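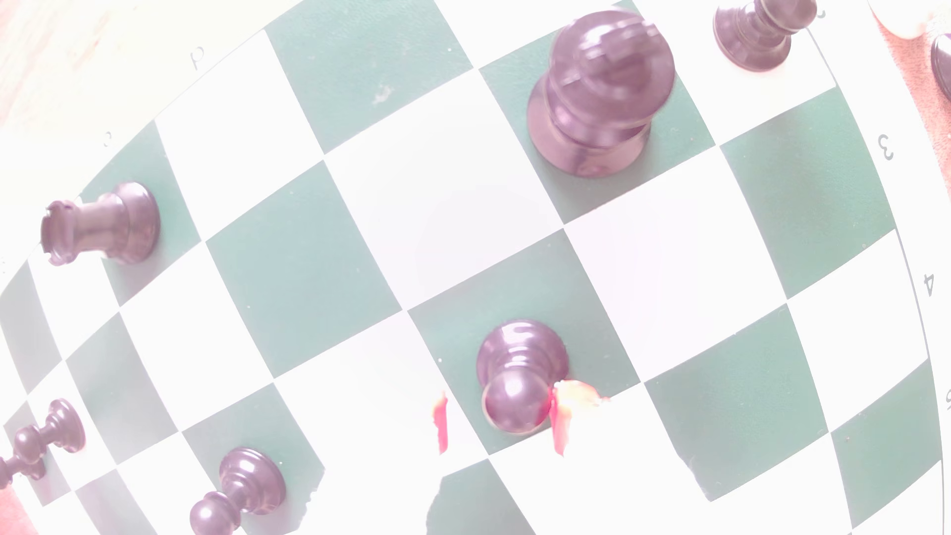
Green squares, printed coordinates, and a black rook lying on its side.

Roll-up chess sets: a gallery for the unconvinced

Every club cupboard in the country seems to have a few roll-up mats in it, and every seller claims they're as good as a proper board. I have my doubts. Cloutier sent a catalogue in May that listed the roll-up as "tournament grade", a phrase that can mean whatever the printer likes. Trutov says much the same of theirs, and Plekwood, who would sooner sell you timber, says the opposite. I trust none of them very far. The mat on this page is a green one on an old table, with a game well along.

What I will grant is the colour. Green is easy on the eyes over a long evening, and I've never seen the point of the black and white ones, which glare under any decent lamp.

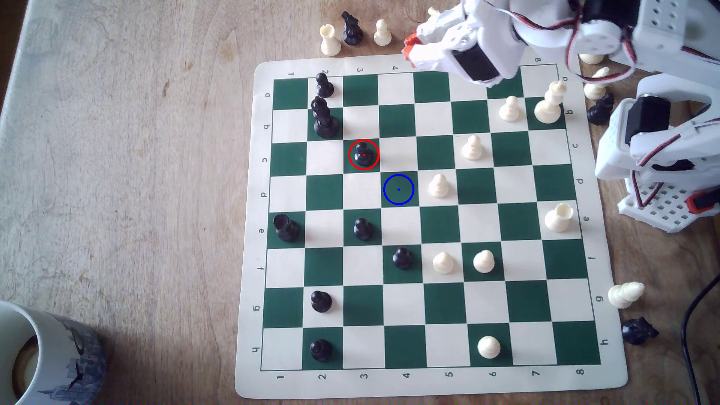

My real complaint about roll-ups is that they're supposed to stay where you put them. The sellers all say so. I've nudged enough of them with a sleeve to be sceptical, and the mat sitting slightly askew on this table does nothing to change my mind. The borders are good, though, with letters down both sides and numerals along the top and bottom, so either player can read off a square. Beginners get more out of that than out of any book. The position is mostly pawns by now, with a rook still on for each side, and I wouldn't care to bet on either colour.

People write in about storage more than anything else, usually after the mat has spent a winter folded under a stack of magazines. 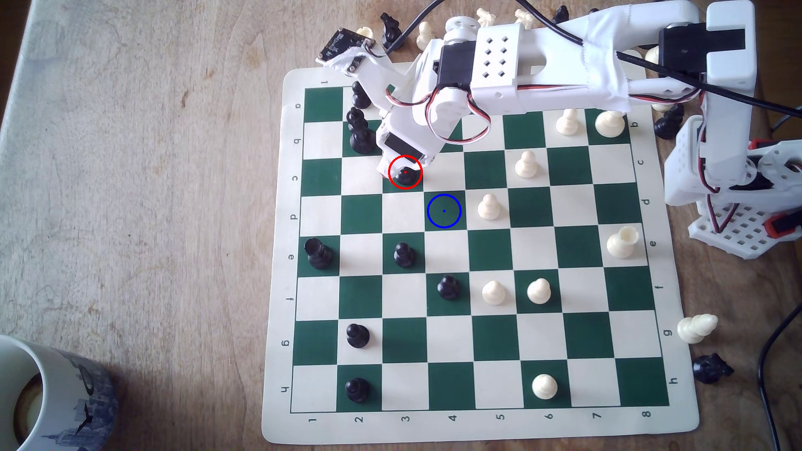
Can you get a crease out of a roll-up mat?

Mostly. Roll it the opposite way to the crease, leave it overnight, then lay it flat under something heavy. Trurnavex sells a flattening tube for the purpose and I can't see what it does that a cardboard one doesn't. A sharp fold will always show a bit.

As for the pieces, the catalogues make a great deal of weighting. A heavier base helps, I suppose, but I've watched weighted sets go over as readily as cheap ones once elbows got involved. What matters more to me is whether you can tell one piece from another at a glance, and fancy designs fail at it all the time.
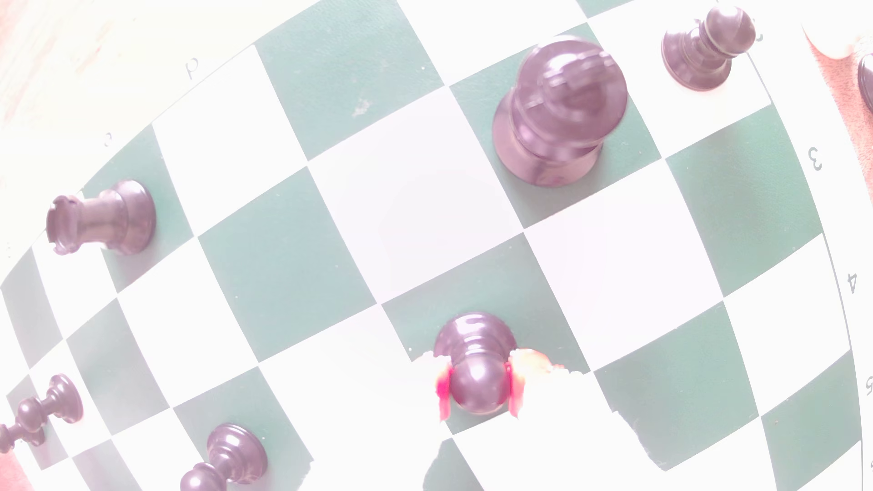

A knight upright on green, and a rook tipped over at the left.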